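Hotel Revenue and Loyalty, Unit 5: Member Rates
Handout to read before the seminar
Instructor: Letay Woldemariam

Bring the rate sheet from Unit 2. We will use the Celerness hotel group as our case again, with the Lurnach property as the main one.
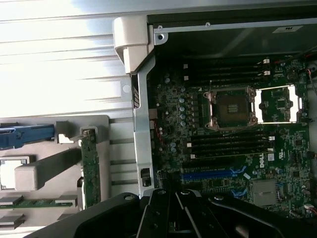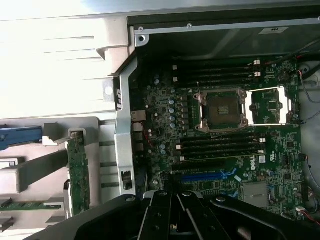
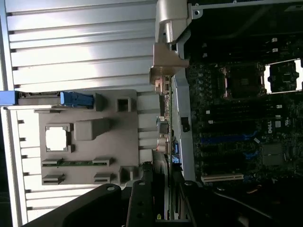
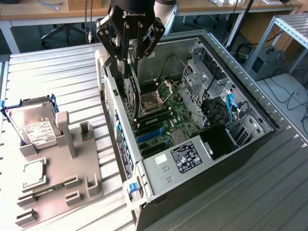 Why would a hotel give members a lower price when they already earn points?

Points are paid out later and many guests never redeem them, so they do little to change where a guest books. A lower price is seen at the moment of booking. The hotel gives up part of the room rate but saves the commission it would owe a travel agency site, and it gets the guest's contact details.

Terms

Public rate: the price any visitor to the site can book.
Member rate: a price shown only after sign-in. It usually carries the same cancellation rules as the public rate it is based on.
Advance purchase rate: prepaid and normally nonrefundable.
Net rate: what the hotel keeps after commission and loyalty costs.

Worked case

Lurnach sells a room through an agency site at an 18 percent commission. The same room booked direct by a member carries a discount of 5 percent, and the loyalty program charges the hotel 2 percent of the public rate for points. The direct booking costs the hotel 7 percent in total, against 18. Card fees and the cost of running the website are left out. Add them yourself for problem 2 on the problem sheet.

The comparison changes if the member would have booked direct anyway. In that case there is no commission to save and the discount is a plain loss. Renaud calls this dilution in her chapter, and the exam in June will use her term.

Reading

Perrine Renaud, chapter 8, on fences and dilution.
Hugo Brunet, course note on the Skastard program. Skip the part on elite tiers for now.

For the seminar

Work out the net rate for each line of the Lurnach sheet, then mark the lines where a member discount should not apply. Gülizar Çetinkaya has the spreadsheet if you missed Unit 2.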